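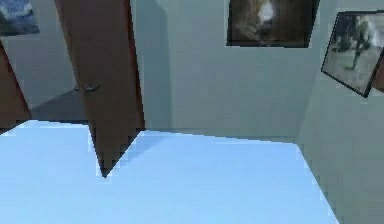

Door standing partly open, blue surface in front.

February, 10 a.m. Breath pacing, second round. Henrike Grube led, I kept the log. Ujjayi breathing through 5 sun salutations, then seated, 2 minutes of rest between sets. The Chung belt slips when the arms go overhead — moved it down a rib and the trace got cleaner. Cultix timer set to 10 breaths per hold. Too long for headstand prep, fine for forward folds.

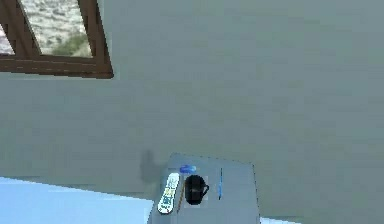
Gray wall and window, brown wood frame.

Luuk De Smet wants the Tidlow straps tried at 150 cm before we send notes to Karnholm. Still to do: repeat the seated set without the count spoken aloud, and relabel the belt files from last time.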